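4. 면접 자료에서 본 붉은색 계열 형용사의 쓰임

4.1 자료와 절차

이 절에서는 앞 절의 말뭉치 분석에서 충분히 설명하지 못한 부분, 곧 '빨갛다', '붉다', '벌겋다', '검붉다', '불그스름하다' 가운데 화자가 하나를 고르는 과정을 면접 자료로 살펴본다. 말뭉치에서는 어떤 형용사가 어떤 명사와 함께 나타나는지는 알 수 있으나, 화자가 그 자리에서 다른 형용사를 떠올렸는지, 떠올렸다면 왜 버렸는지는 알 수 없다. 신문 기사처럼 교열을 거친 글에서는 처음 선택한 말이 남아 있지 않은 경우도 많다.

면접에는 한국어를 모어로 하는 장년층 12명과 청년층 12명이 참여하였다. 두 집단 모두 색채 관련 직업에 종사하는 사람은 제외하였고, 색각 검사에서 이상이 확인된 지원자도 제외하였다. 면접은 개별로 진행하였으며, 한 사람이 간격을 두고 두 차례 참여하였다. 첫 면접은 2018년 11월 10일 토요일에 시작하였다. 녹음은 전사 프로그램 Plorus로 일차 전사한 뒤 연구자가 전체를 다시 들으며 고쳤다. Plorus는 '벌겋다'와 '뻘겋다'를 자주 혼동하였고, 이 부분은 특히 시간을 들여 확인하였다. 된소리 여부를 끝내 판정할 수 없는 발화는 분석에서 뺐다. 이렇게 하여 최종적으로 400개의 형용사 발화를 얻었다.

참여자에게는 Julness 색표의 붉은색 낱장을 차례로 보여 주고 색을 말하게 한 다음, 사물이 나타난 인쇄물과 화면을 보고 자유롭게 말하도록 하였다. 질문은 "무슨 색이라고 하시겠어요?"로 통일하였다. 예비 면접에서는 "어떤 색으로 보이세요?"라고 물었는데, 이 경우 참여자들이 색 이름 대신 느낌을 길게 설명하는 일이 잦았다. 동사 '보이다'가 들어가면 화자는 사물의 색과 눈에 비친 색을 나누어 대답하려는 경향을 보인다. 이 차이 자체가 흥미로운 문제이나 본 연구의 범위를 벗어나므로 본 면접에서는 다루지 않았다.

4.2 낱장과 사물의 차이

색표 낱장에 대한 응답은 비교적 단순하였다. 참여자들은 대개 '빨간색'이라는 명사구로 답하였고, 밝거나 어두운 낱장에는 '연한', '진한', '어두운'을 앞에 붙였다. '검붉다'는 낱장에서는 드물게 나타났으며, '벌겋다'는 낱장에 대한 발화에서 한 번도 나타나지 않았다. 청년층의 한 참여자는 가장 어두운 낱장을 보고 "와인색"이라고 하였다가, 연구자가 다른 말로도 부를 수 있는지 묻자 "검붉은색인데 그러면 좀 무서운 것 같다"고 답하였다. '검붉다'에 딸린 부정적인 어감은 앞 절에서 본 공기어 목록과도 맞는다. 말뭉치에서 '검붉다'는 피, 녹, 멍, 흙과 함께 나타나는 비율이 높았다.

사물을 대상으로 하였을 때는 응답의 폭이 넓어졌다. 같은 정도로 짙은 붉은색이라도 사과 껍질이면 '빨갛다', 팥이면 '붉다' 또는 '불그죽죽하다', 햇볕에 탄 목덜미이면 '벌겋다'가 선택되었다. 이 결과는 색채 형용사의 의미를 색 공간 안의 한 영역으로만 기술할 수 없다는 기존의 지적을 뒷받침한다. '벌겋다'의 경우 영역보다 중요한 것은 변화의 함의이다. 장년층 참여자들은 "원래 그런 색이면 벌겋다고는 안 한다"는 취지의 설명을 여러 차례 하였다. 쇠가 달아오르거나 눈이 충혈되었을 때처럼, 본래의 색에서 벗어난 상태라는 이해가 있어야 이 말이 자연스럽다는 것이다.

'붉다'는 조금 다른 자리를 차지한다. 참여자들은 '붉다'를 글에서 쓰는 말로 여겼고, 일상의 대화에서 자신이 이 말을 쓴다고 답한 사람은 적었다. 그런데 실제 발화를 보면 '붉은'이라는 관형사형은 꾸준히 나타난다. '붉은 노을', '붉은 벽돌', '붉은 기'와 같이 굳어진 결합이 대부분이다. 반면 서술어로 쓰인 '붉다'는 극히 드물다. 자신이 그 말을 쓰지 않는다는 화자의 보고와 실제 사용이 어긋나는 것은, 화자가 '붉다'라는 기본형을 듣고 서술어 용법만을 떠올린 데에서 온 것으로 해석할 수 있다.

4.3 접미사 파생형

'불그스름하다', '불그레하다', '불그죽죽하다', '발그레하다'와 같은 파생형은 두 집단의 차이가 가장 뚜렷한 부분이었다. 장년층은 이들 형용사를 자발적으로 사용하였고, 서로 바꾸어 쓸 수 없는 맥락도 분명하게 구별하였다. 이를테면 '불그죽죽하다'는 고르지 않고 보기에 좋지 않은 색에 쓰이며, 아이의 볼에는 쓸 수 없다고 하였다. '발그레하다'는 그 반대였다. 한 참여자는 볼 외에 복숭아에도 쓸 수 있다고 하였으나, 딸기에는 쓰기 어렵다고 덧붙였다. 딸기는 전체가 빨갛고 복숭아는 일부만 물들어 있다는 설명이었다.

청년층은 파생형을 들으면 뜻을 알았지만 스스로 말한 경우는 적었다. 그 대신 '빨간빛 도는', '약간 빨간', '레드 느낌'과 같은 구를 사용하였다. 연구자가 '불그스름하다'를 제시하면 대체로 적절하다고 판단하였고, 어색하다고 한 경우에도 의미가 아니라 말투를 문제로 들었다. 이해 어휘와 표현 어휘의 간격이 넓어진 것으로 보이며, 파생형의 의미 자체가 약화되었다고 볼 근거는 이 자료에서 찾을 수 없었다.

비교를 위해 Wumbei에서 이루어진 한국어 학습자 조사의 미간행 전사 자료도 검토하였다. 이 자료의 학습자들은 '-스름하다'와 '-죽죽하다'의 차이를 밝기의 차이로 이해하는 일이 많았다. 교재의 어휘 해설이 두 접미사를 모두 '조금 그 색이 도는'으로 풀이하고 있다는 점과 관련이 있을 것이다. 모어 화자에게 두 형태의 차이는 밝기보다 고른 정도와 평가에 있으므로, 교재의 풀이는 보완이 필요하다.

4.4 모음 교체와 된소리

'빨갛다'와 '뻘겋다', '발갛다'와 '벌겋다'의 대립은 흔히 양성 모음과 음성 모음의 대립으로 설명된다. 양성형은 밝고 작고 산뜻한 느낌을, 음성형은 어둡고 크고 둔한 느낌을 준다는 것이다. 면접 자료에서도 이러한 직관은 확인되었다. 그러나 네 형태가 대칭을 이루지는 않는다. '빨갛다'는 중립적인 색 이름으로 자리를 잡아 산뜻한 느낌을 거의 잃었고, '발갛다'는 얼굴과 손끝 등 좁은 범위에 한정되어 쓰인다. '뻘겋다'는 불쾌하거나 과도하다는 평가를 수반한다. 같은 페인트칠을 두고 '대문을 빨갛게 칠했다'와 '대문을 뻘겋게 칠했다'고 하면 뒤의 말에는 칠한 사람에 대한 못마땅함이 섞인다.

된소리는 정도의 강화로 설명되지만, 실제 발화에서는 강조의 필요가 없는 자리에도 된소리형이 쓰였다. '벌겋다'를 써야 할 자리에 '뻘겋다'를 쓴 장년층 참여자가 적지 않았고, 본인에게 되물으면 두 말이 같다고 하였다. 출신 지역에 따른 차이일 가능성이 있으나, 이번 참여자 구성으로는 확인하기 어렵다. 4월에 예정된 후속 조사에서는 지역을 변인으로 두고 된소리형의 분포를 따로 살필 계획이다.

4.5 한 사물 안의 밝기 차이

색표는 한 장 전체가 균일하게 칠해져 있지만, 사물의 색은 대개 그렇지 않다. 빛을 받는 쪽과 받지 않는 쪽이 다르고, 한 면 안에서도 밝기가 나뉜다. 그럼에도 화자는 사물 하나에 색 이름 하나를 붙이는 일이 많다. 자료에서 참여자들은 부분에 따라 밝기가 다른 사물에 대해서도 먼저 "빨간색"이라고 답하였다. 밝기의 차이는 질문을 받은 다음에야 언급되었고, 그때에도 '여기는 더 밝고', '이쪽은 어둡고'처럼 명암의 형용사가 쓰였을 뿐 색채 형용사가 바뀌는 경우는 드물었다. 어두운 쪽을 '검붉다'고 한 발화가 있기는 하였으나, 해당 참여자는 곧 "그늘져서 그렇지 빨간 거"라고 고쳐 말하였다.

이 수정 발화는 '검붉다'의 의미를 기술하는 데 중요하다. 눈에 들어오는 빛만 놓고 보면 그늘진 빨강과 검붉은색은 서로 가까울 수 있다. 그런데 화자는 어두움의 원인이 그늘에 있다고 판단하면 '검붉다'를 거두어들인다. '검붉다'는 사물 자체에 속하는 색에 대해 쓰이며, 조명에 의한 어두움에는 잘 쓰이지 않는다. '벌겋다'가 변화의 함의를 요구하는 것과 견주면, 두 형용사는 색이 무엇에서 비롯하였는가에 대한 화자의 판단을 서로 다른 방식으로 담고 있는 셈이다.

파생형의 경우에는 사정이 더 복잡하다. '불그죽죽하다'는 고르지 않은 색에 쓰이는 말이지만, 명암의 경계가 뚜렷하다고 해서 이 말을 쓸 수 있는 것은 아니다. 장년층 참여자들은 얼룩지거나 바랜 천에는 '불그죽죽하다'를 썼으나, 반쯤 그늘에 든 우체통에는 쓰지 않았다. 고르지 않음 역시 사물에 속한 것이어야 한다. 기존 사전의 뜻풀이 '칙칙하고 고르지 아니하게 불그스름하다'에는 이러한 제약이 드러나 있지 않다.

다만 화면 속의 사물에서는 판단이 흔들릴 여지가 있다. 손에 든 물건이라면 돌려 보거나 자리를 옮겨 밝기 차이의 원인을 확인할 수 있다. 컴퓨터로 그려 낸 화면에서는 그럴 수 없으며, 밝은 부분이 빛에 의한 것인지 칠에 의한 것인지가 화면만으로는 정해지지 않기도 한다(그림 2). Skelarley에서 열린 연구 모임에서 이 절의 초고를 발표하였을 때에도 논의는 이 점에 집중되었다. 원인을 알 수 없는 밝기 차이를 두고 화자가 어떤 형용사를 기본값으로 삼는지는 앞으로 확인해야 할 문제이다.

그림 2. 한 면 안에서 밝기가 나뉜 빨강(컴퓨터 렌더링). 오른쪽 아래가 조금 더 밝고 그 경계는 들쭉날쭉한 사선이다.
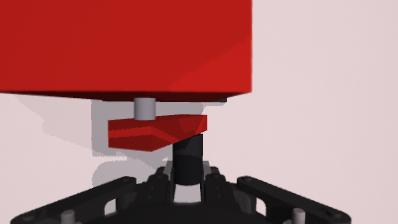 Philomena Osei는 '검붉다'가 그늘진 사물에 쓰이지 않는다는 주장에는 동의하지만 소설 문장에는 저녁 산이나 해 진 뒤의 강물을 검붉다고 한 예가 적지 않으므로, 구어 면접에서 얻은 제약을 문어까지 넓히려면 장르별로 용례를 다시 나누어 보아야 한다고 지적하였다.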